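FOR IMMEDIATE RELEASE
October 2024

Kovberg Workshop's Home-Printed Robot Arm Is Up and Running, and the Build Files Are Open to All

SONDUM - The Kovberg Shared Workshop is very happy to announce that Wundulau, a desktop robot arm designed, printed and wired by its members, is now in regular use on the workshop's main electronics bench. The full set of print files, the wiring notes and the parts list are free to download from the Kovberg website, and the workshop will start a second arm this winter with anyone from the Sondum area who wants to join in.

Wundulau began in February as a pile of sketches and one very wobbly test bracket. It took 17 weeks of evenings to reach the first version that could stand up under its own power, and the summer was spent taking that version apart again. The current arm is made of 139 printed pieces if you count every spacer and cable guide (and the members who cleaned the supports off them would like every spacer counted!). Total print time came to roughly 200 hours, shared between the two printers in the back of the shop and a few at members' homes.

Nearly all of the structure is blue. The workshop had a lot of blue filament left over from an earlier sign-making project, and once the first few links came out in it there was no going back. The fingertip pads are red rubber, which gives the gripper a softer touch on the things it picks up.

Most of the practice so far has been close work over a tray: come down over an object, close, lift, move, let go. It sounds simple, and it has kept a whole group of adults and teenagers busy for months. Round things roll. Soft things squash and then spring back when you least want them to. Every object teaches the group something about finger spacing or how fast the wrist should come down, and the settings sheet taped inside the cabinet door is now on its sixth revision. 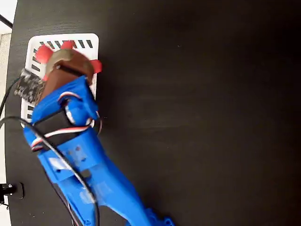
One member says the tray work was the point where the project got hold of her: she had come in to fix a lamp, stayed to hold a wrench, and by the end of the month was printing elbow parts in her kitchen overnight. She would tell anyone starting out to build the gripper first and the rest of the arm second, so there is something to play with on the bench while the long prints are running.

The workshop agrees with that advice and has rewritten the build guide to match. The guide now opens with the gripper, moves back through the wrist to the forearm and elbow, and leaves the base for last. Each chapter can be finished in an evening or two once the parts are printed, and each ends with something that moves.

A few notes for builders who have been following along on the message board:

The forearm is now a forked link. Earlier forearms were a single solid bar, and they twisted whenever the arm reached out to the side. The fork straddles the elbow servo and is screwed to it on both sides, and the twist is gone, or close enough to gone that we have stopped complaining about it. It also leaves a gap that is very handy for passing a cable through.

Holes are your friend. Several of the parts have rows or grids of small holes in them. They save plastic, and they give you somewhere to put a zip tie at 9 p.m. when you have forgotten to plan for one.

Leave slack at every joint. The servo cables need a generous loop so they can follow the arm through its whole reach. It looks messy. Leave it messy until you have run every joint from one end to the other, and only then start tidying.

Tape is allowed! Printed cable clips are in the files, and some of us love them, but clear tape is quick, it weighs next to nothing and it peels off when you change your mind about the routing. We change our minds a lot. 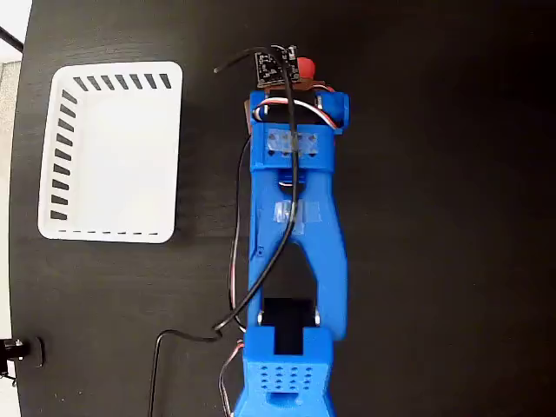 Wundulau on the Kovberg bench, with tape at the wrist and on the forearm.

The electronics were kept as ordinary as possible. Servos are the biggest expense in a build like this one, and the group spent a good part of the spring comparing types before settling on a single size for most of the joints, so that one spare covers nearly any failure. Screws, inserts and wire for one arm cost the workshop under $50. The guide lists substitutes for anything that might be hard to find in a small town, and there is a page of notes on reusing wire from dead appliances.

Angelovski Hardware, across the street from the workshop, kept its screw drawers open late on more than one evening and cut the steel backing plates used for testing the base. The workshop is grateful for that, and for the patience shown when the same customers came in for the same screw in three lengths.

There is plenty left to do. The wrist bracket needs to be stiffer, and two competing designs are being printed now. The base joint makes a noise on its way around that has been blamed on four different parts so far. A group of younger members is writing a sorting routine that would let the arm move small items from one tray to another without help, and their early runs have been slow and wonderfully tense to watch.

The second arm will be built from the public files only, starting from zero, with people who had no part in the first. That is the best test of the guide we can think of. Wherever a new builder gets stuck, the page gets fixed that same evening. No experience with printing, soldering or code is needed, and tools are provided. Builders under 14 should bring an adult, who will be handed a screwdriver.

Build evenings run from 6:30 p.m. until the last person wants to go home, which has been known to be late. Visitors are welcome to come by, ask questions and try the controls. The workshop is also looking for donated filament in any color, including more blue.

About the Kovberg Shared Workshop

The Kovberg Shared Workshop is a member-run space in Sondum with wood, metal, sewing and electronics areas under one roof. It is open to all residents of the town and the surrounding county. Members pay what they can, and the tool library is free to borrow from.

Press contact: Kovberg Shared Workshop, front desk, Sondum. Reporters are welcome at any build evening. Print-quality photos and the complete Wundulau build files are available on request.

###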